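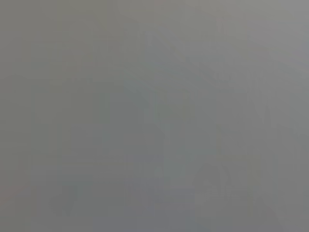 We finished a result this spring that I've been meaning to write up, so here goes in a thread. It's about how much a manipulation policy uses its wrist camera, and when it should stop listening to it. Take a frame with almost nothing in it: gray corner to corner, a bit paler toward the upper right, one darker mottled patch low down that I can't identify. A policy that gets this still has to output an action.

2/ The question Signe Ekström and I started with: if a wrist frame carries close to no information, does the policy fall back on its other inputs, or does it treat the gray as if it meant something? We had a fixed third-person camera and joint positions as the other two inputs.

3/ Short answer for our baseline: it treats the gray as if it meant something. Small changes in a blank frame moved the predicted action more than we expected. Shift the brightness a little on one side and the predicted motion shifted too.

4/ Setup. We trained on 1000 demonstrations, all teleoperated, mostly pick and place with a few drawer tasks. Testing was on 239 held-out episodes. Same arm, same two cameras, same room lights.

5/ First we needed a way to say a frame is uninformative without a person going through all of them. Joris Dijkstra wrote a small scorer we call Plokum. It looks at local contrast and at how well a frame's features predict the features of the fixed camera at the same time step. Low on both means low score.

6/ Contrast alone was not good enough. Compression blocks give you small steps in gray that look like texture to a naive filter. The first version of Plokum gave fairly high scores to frames that I would call blank. The cross-camera term fixed most of that.

7/ The method itself is simple. During training we take the wrist features and multiply them by a gate between zero and one. The gate is predicted from the wrist frame only. Plokum scores are used as a soft target for the gate for the first part of training, then we drop the target and let the gate move.

8/ We also tried the obvious thing, which is random dropout of the wrist input. It helps some. The policy learns it can live without the wrist view, but it doesn't learn when. With a blank frame coming in at test time it still reacted to it, just less.

9/ Results, in words, because the tables are in the draft. With the gate, predicted actions on low-score frames stay close to what the policy predicts with the wrist camera fully masked. On high-score frames the gate stays open and error is the same as baseline within noise.

10/ On the real arm we ran 48 trials per condition. The gated policy finished more of them than the baseline, and the dropout policy landed in between. The gain is nearly all in the drawer tasks. On plain pick and place you would have trouble telling the three apart.

11/ Something I did not expect: the gate doesn't go all the way to zero on frames like the one at the top. It sits low but not closed. Wouter Verhoeven thinks the network is using blankness itself as a cue about what phase of the task it's in. I think he may be right – we haven't tested it properly.

12/ One way to test it would be to swap blank frames between episodes and between phases, keeping everything else fixed. If the predicted action changes with the phase the frame came from, there is signal in there that our scorer misses. That's next on the list.

13/ Limits. One arm, one lab, one lens. The gate is per frame, so it has no memory. If the wrist view flickers between useful and useless, the gate flickers too, and we saw some jerky motion from that. Averaging over 2 frames made it smoother and made reaction slower.

14/ Also, Plokum has a threshold-like parameter we set by hand in March and never went back to. Tuva Wikström reran the main comparison with it moved up and down and the ordering of the three policies held, but the gaps changed size.

15/ Code needs cleaning before it goes out. The scorer is separate from the training code and will go up first. If you have your own wrist camera logs and want to run it on them, send me a message. I'd be most interested in sets from a different lens.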